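I have read the Ritix quote three times now and I still don't trust it. It says 3383 for the hand-held gripper kit, and then, lower down in smaller type, 133 a month for "support". Utix came in nearly 1000 cheaper, but leaves out the cables, the chargers and the marker cubes, so that saving may not last past June.

Zakaria (our project, not a person) has money for one order. The salesman kept on about speed. I'd sooner know what a replacement finger costs.

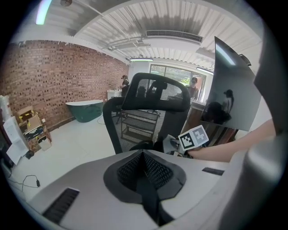

Marker cubes, and an office chair to work round.

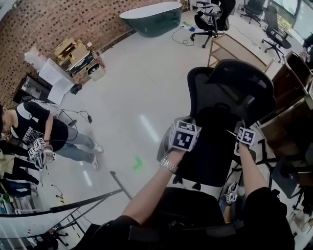 Should we buy spares with the first order?

Buy one spare set of cubes and a charger, and leave the rest until something breaks.

Deltadier want us to sign for 11 kits by Sunday to get their discount. I've asked for a price on two. They replied with a brochure, so I've asked again. Meanwhile the budget sheet has a line that just says "other", and it's bigger than I'd like.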